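Setting Up the Snack and Drink Rack
By the Toltuvgate break room desk
Updated in January
2 min read

Section 6. Loading the Heta wire rack

The leaflet that comes with the Heta says it "organizes any snack station in moments." Allow longer than that. The rack is a mesh box with an open front, and it will hold whatever you put in it, tidy or otherwise.

1. Stand the rack toward the far side of the table with the open front facing you. Leave at least 30 cm of clear tabletop in front.

2. Press down on each front corner in turn. If one lifts, move the rack. The leaflet suggests folded cardboard, which we tried and don't recommend.

3. Load the drinks before the chips. Stand the bottles in one row on the mesh floor and keep matching ones together: orange at the left, green next, cola at the right.

NOTE: The leaflet claims the mesh "grips" bottles. It doesn't. Check that each base sits flat on the wires before you let go.

4. Lay the chip bags along the top, one beside the next, over the drinks. A little overhang at the front is fine, as with the red bag.

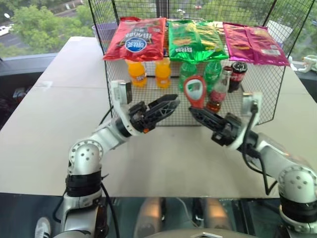
5. Push each bag back until it stays put by itself. Full bags are mostly air and slide more easily than you'd expect. If a bag keeps coming forward, turn it or swap it for a flatter one.

CAUTION: Don't stack a second layer of bags. Rafferty's catalog shows this arrangement, and we have our doubts that it outlived the photo shoot.

Section 7. Small glass bottles

Glass goes in last and comes out first. The Dreno planning sheet gives it a row of its own, but the rack isn't deep enough for two full rows, whatever the sheet says.

1. Take the glass bottle off the rack before opening it. Opening it on the mesh risks knocking over the plastic ones.

2. Stand it on bare tabletop, away from the edge. Hold the neck, below the cap.

3. Fit the opener at the top of the bottle, and get it seated before you apply any force. 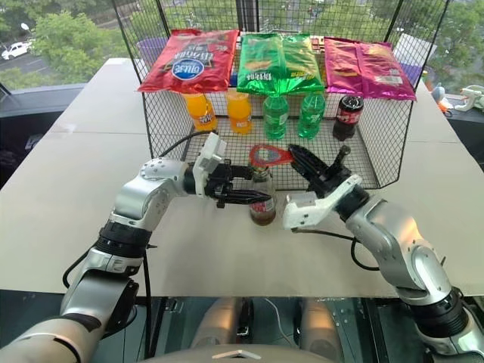 4. Lift the handle slowly. If the opener slips, stop and reseat it. Pulling harder is how necks get chipped – and a chipped bottle goes in the glass bin, full or not.

5. Put the cap in the trash and the opener back in the drawer. Openers left on the table go missing, despite the "keep within reach" advice on the packaging.

NOTE: For replacement mesh shelves, ask Rafferty for part 272. The leaflet says they are interchangeable between sizes. Measure first.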